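Visit report: gripper and hand comparison day at Zollmont, March

Purpose of the visit

We have one open question on the mixed-item cell: whether to stay with two-finger parallel grippers or move at least one station to a multi-fingered hand. Zollmont runs an applications lab where visitors can try end effectors on their arms, and they let us bring our own parts. I went for one day with a crate of test items and the list of questions from our January review. These are my notes, in the order things were done.

Getting there and setup

The lab is at the back of the Zollmont building, past the assembly hall. Sign-in takes a while because they photograph every item you bring in. Allow time for that. Safety shoes are not required in the lab but are required in the hall, and there is no other way through, so bring them.

Each station is a table with an arm, a controller cabinet and a screen. Visitors get a login on the screen that opens jog mode, a teach function and a reduced-speed run mode. Anything faster needs a member of the lab staff at the station. I did not ask for full speed. Our cell runs slow at the picks anyway and the time is lost in regrasping.

Power-up to first motion was quick on the parallel gripper station. The hand station needed a finger calibration first. The hand closes and opens each finger against its stops, then all together, and reports a pass or fail per joint. It failed once on the thumb and passed on the second try. The staff said this is common after the hand has been sitting overnight. I would want to know how common before we put one on a line that starts unattended.

Parallel gripper, Warent

The first half of the morning was on a Warent two-finger electric gripper with flat rubber pads. We already use an older Warent model, so this was mainly a baseline.

Cartons, flat trays and the bottle blanks were all as expected. The pads held without visible slip at the middle force setting. Teaching a pick takes four steps: approach, close width, force, lift. The close width can be read off the screen with the part in place, an improvement over our version, where you type it in and adjust.

Round items were the weak point, again as expected. With flat pads a ball touches at two points, and any offset in the vertical direction turns into a roll when the arm accelerates. I ran 61 picks with a tennis ball from a shallow ring and had 44 clean transfers. Nearly all of the failures were at the start of the lift or at the first change of direction. Swapping to V-groove pads fixed most of the rolling but made the flat trays worse, and pad changes are manual on this model (two screws per finger, 2.5 mm key).

The soft bag of fittings was not usable with either set of pads. It can be pinched, but the contents shift and the bag hangs differently each time, so placing is guesswork.

Multi-fingered hand, Gurent

The hand station had a Gurent hand on a black arm. The hand mounts through a round wrist coupling, and on this setup its cable runs outside the arm with a generous loop. I asked about internal routing. It is possible on their larger arm only. For our cell the outside loop would need a guard or at least a clip on the last link, as we have a conveyor rail at about that height.

There are two ways to teach a grasp. In the first you choose one of the stored shapes (power, pinch, tripod, hook, lateral) and set a closing effort. In the second you place the fingers by hand with the joints released and store the result. The second is slower, and the stored result depends on how careful you were. I got better grasps from the stored power shape with reduced effort on the thumb than from anything I taught by hand.

The first job was pick and drop: tennis ball into a small lidded bin. The lid was open for all runs. It sounds trivial and the drop itself is. The difficulty is release. With the fingers over the ball and the thumb under it, opening everything at once lets the thumb carry the ball sideways as it swings out. The fix the staff suggested was to stagger the opening, thumb first with a short delay on the others. I tried three delays. The shortest was the best, and with the longest the ball hung on the fingertips for a moment and then left in an unpredictable direction.

Results on the ball were better than with the flat pads. I did not keep a full tally here, as I was changing release settings between runs and the numbers would not compare. My impression is that holding was solved and that all remaining misses came from release.

Cartons were worse than with the parallel gripper. The hand can hold them, but the grasp takes longer to close and the carton ends up rotated by a few degrees, different every time. For placing into a tight tray that rules it out without a camera check after the grasp.

The bag of fittings was the surprise. With the power shape at low effort, the hand gathered enough of the bag to carry it without swinging much. Placing was still loose, but inside our tolerance for the overflow bin.

Controller and cycle counts

Both stations ran the same Zollmont controller. The cabinet is smaller than ours. The programming screen lists each move as a line with its parameters folded underneath, and you can run from any line. Undo works across a saved session. Log export is to a plain text file with a timestamp per line, one file per run, and I have put mine in the project folder.

The hand station's cycle counter read 2498 when I logged in. Service on the finger tendons is scheduled every 2000 cycles at this lab, so the hand was partway into its second interval. Staff described the service as a tension check and an adjustment with a bench fixture. It takes the hand off the arm. That has to go into our estimate, because a parallel gripper in the same position would get a wipe and a look at the pads.

Noise was low on both. The hand makes a short rising whine when all fingers close together. It would not be heard in our hall.

Cameras

Time was short for this part. Zollmont offers an overhead camera and a wrist camera, and I tried each on the parallel gripper station with the cartons. The overhead view is easier to set up and loses the part as soon as the arm is above it. The wrist view keeps the part until the fingers close, then shows mostly fingers. Staff recommend both together for mixed items. Licensing is per camera, so this doubles that line in the quote.

The lighting in the lab is even and comes from high up, much better than ours. I would not rely on any detection result from the day until it is repeated under our own lamps.

Surface and table notes

The hand station table was covered with a felt mat where the parts go. This matters for two reasons. Fingertips can touch down on felt without tripping the contact limit, so low picks look easier than they would on our steel plate. A dropped ball also stays closer to where it fell. I asked to repeat a few low picks of the small bottle blanks on the bare table, and two of the stored approach heights had to be raised to avoid a stop. We should plan on a mat or a compliant plate if we go this way. 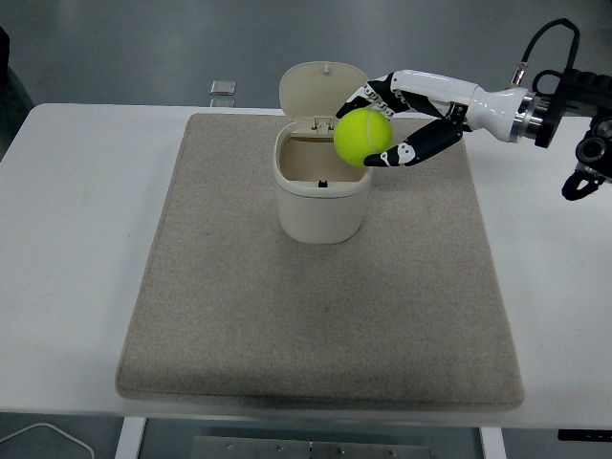 Hand station: tennis ball held over the open bin, felt mat on the table.

The Nguyen adapter

We brought the Nguyen adapter plate to check whether our existing quick-change would fit between their arm and either end effector. It fits the Warent gripper with the long screws. It does not fit the Gurent hand. The bolt pattern is right but the connector sits too close to the edge of the plate and the latch cannot close over it. Zollmont have a drawing for a spacer, which would add length to the wrist and cut into reach at the far corner of our tray. I have asked for the drawing.

Open points

Failure rate of the hand's start-up calibration after standing overnight. Requested, no figure yet.

Price and turnaround for the tendon service, and whether a loan hand is included.

Spacer drawing for the Nguyen plate.

Whether the finger opening delay can be set per item from our own controller or only from theirs.

A second session with the wrist camera on the hand. The slot offered is in the afternoon only, 1 p.m. to 4 p.m., which is enough if the parts are registered in advance.

Recommendation for now

Keep the parallel grippers on the carton and tray stations and replace the older units with the current Warent model when they come due. Do not order the hand yet. The only station where it gave a clear gain was the one with bags and round items, and there the service interval and the adapter problem are both unresolved. If the spacer works out, ask Zollmont for a trial unit at that station and run it on our own plate with our own lighting.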